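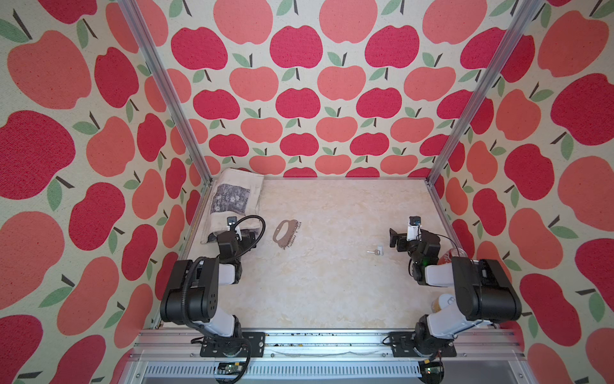 Opening and welcome

Good morning, and thank you to Flanmont for the use of the hall. My name is Trí Nghiêm and I look after key records for the Shehu estate. The talk concerns loose keys, the rings and chains that hold them, and the labels that tell one from another. Please keep questions for the end. The printed form is on your chairs.

Pause while latecomers find a seat.

A key by itself carries very little information. A small key with a white plastic head and a short blade could belong to a cupboard, a cash tin or a window lock, and the person who finds it will seldom be the person who knows. Our first rule is therefore that a loose key is written down before it is moved to another room. The entry should give the colour of the head, any number stamped on the blade and the place where it was found.

At the last full check, dated 2/8/22, the register listed 1056 keys. Of these, 983 were matched to a lock. The remainder are held in the office at Dakov and may be viewed on request. Members of staff who believe they recognise one should bring the lock number with them — a description of the door is not enough.

Rings

Split rings are cheap and strong, and they are the usual choice for the estate. They also gather. A bundle of metal rings kept together in one drawer will overlap and catch, and time is lost in parting them. 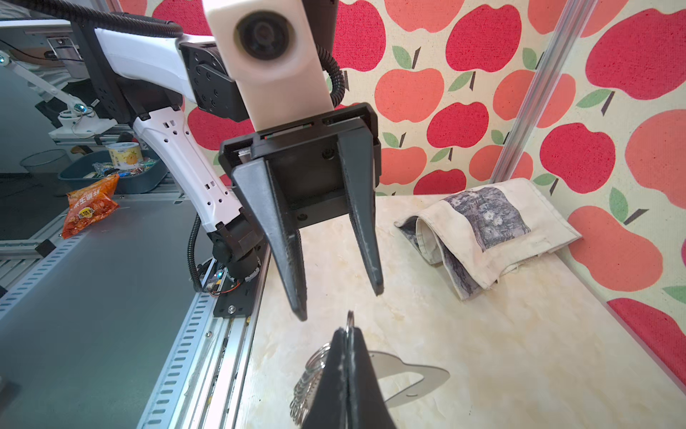
Photograph: Fekport

Spare rings should be stored by size in shallow trays. Flat metal pieces with a hook or a cut-out should have a tray of their own, as they slide under the rings and are easily missed. A folded cloth may be laid beneath the work. It softens the noise and stops small items from rolling, but it must be shaken out over a tray before it is put away.

When opening a ring, use a blunt tool at the split and turn the key on slowly. Do not use a fingernail, and do not use a second key, which may bend. A ring that no longer closes flat is to be thrown away.

Ask the room: how many keys should one ring carry? Allow a few answers. The estate limit is seven.

Small metal parts are best passed over a clear, pale surface, where they can be found again if dropped.
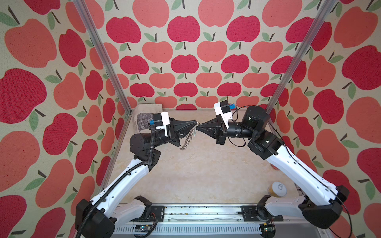
Chains and tags

A chain gives the tag room to hang clear of the key. A short run of links is preferred for anything kept on a hook, and long chains are reserved for gate keys. The tag goes near the top of the chain, where it can be read without handling the rest.

Colour is a help to the eye and no more than that. A light blue tag may mean one thing at Dakov and another at Flanmont, and we have had keys sent to the wrong site on the strength of colour alone. 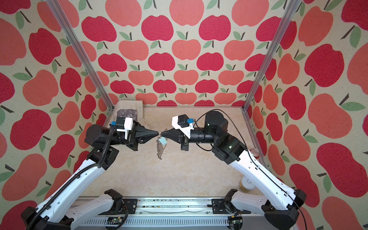 The written code on the label must always be checked against the register. Please write in permanent ink and leave off the address of the building. Clear plastic covers are permitted over paper labels, but they should be wiped from time to time, and replaced once the writing can no longer be read through them.

Hold up the sample set. Allow about 3 minutes for it to pass along the rows, and collect it before going on.

Returns

Keys are returned in person to the desk and signed for by both parties. They are not to be left in pigeonholes or sent in the internal post. A key returned without its tag is treated as a loose key and entered afresh.

The next full check will take place in November. Each site is asked to send its list two weeks before, using the printed form. Sites with nothing to report should still send the form, marked "nil" and signed.

Take questions. If asked about electronic locks, refer the matter to the buildings office at Shehu.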